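Sharing the Tidying with a Robot: Tips from the Playroom at Dandeo
by Blandine Renaud

When the two-armed robot joined us at Dandeo in August, I thought my evenings would get shorter right away. They did, but only after we changed a few habits of our own, and I'm happy to pass those along to any of you who look after little ones for a living!
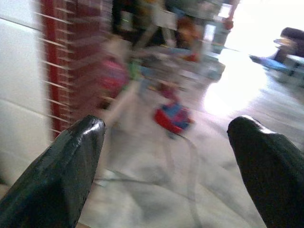
Start with the floor, and start before you switch anything on. Domnica Sârbu and I used to leave the whole sweep to the machine, and then we'd spend longer sorting out its muddles than we ever spent picking up blocks. Cables are my first worry, so if you have one trailing over the floor near a bag, as we do, walk its whole length and move it well clear of where people step.

Next, agree on who does what. Our robot gets the bags and the bigger toys, and the 2 of us keep the wiping, the folding and anything that's been in a mouth.

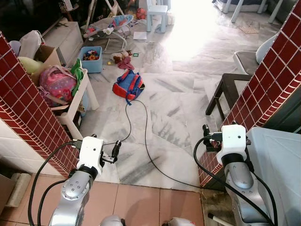
We also wrote our split on a card by the door, which has saved a good deal of grumbling at closing time. I have 17 extra minutes most evenings now, and I spend them talking with parents (my favorite part of the job, and the part I used to rush).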